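Trapos: menos cariño y más método

Todos tenemos un cajón donde los trapos van a jubilarse. El mío llegó a 42, y limpiaba siempre con los mismos 2. El resto hacía bulto.

Primera norma de Harenero: un color por tarea. Azul para el polvo, y el polvo no se friega con él.
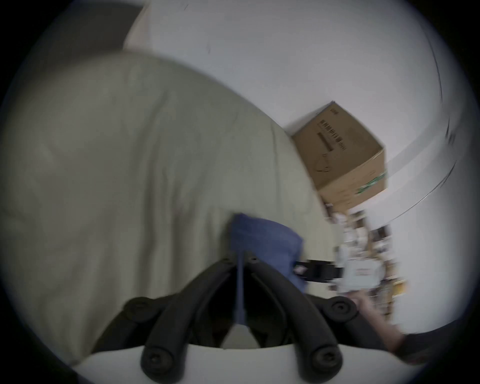 El azul, arrugado, como casi todos los días.

Segunda norma: sacudirlo en la ventana antes de doblarlo, mirando antes quién pasa por la acera.
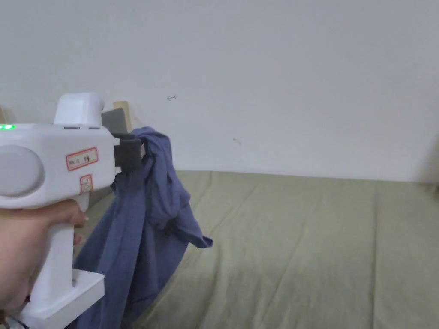 Tiempo de lectura: 2 min

Un trapo hecho una bola tarda una eternidad en secarse y huele a perro ajeno. Cuélguelo de una punta, con aire por los dos lados. El suavizante, ni olerlo: deja la tela muy mimosa y bastante inútil. Lavado a 60 grados si la etiqueta lo permite, y los azules aparte el primer día, salvo que le apetezca estrenar camisas celestes.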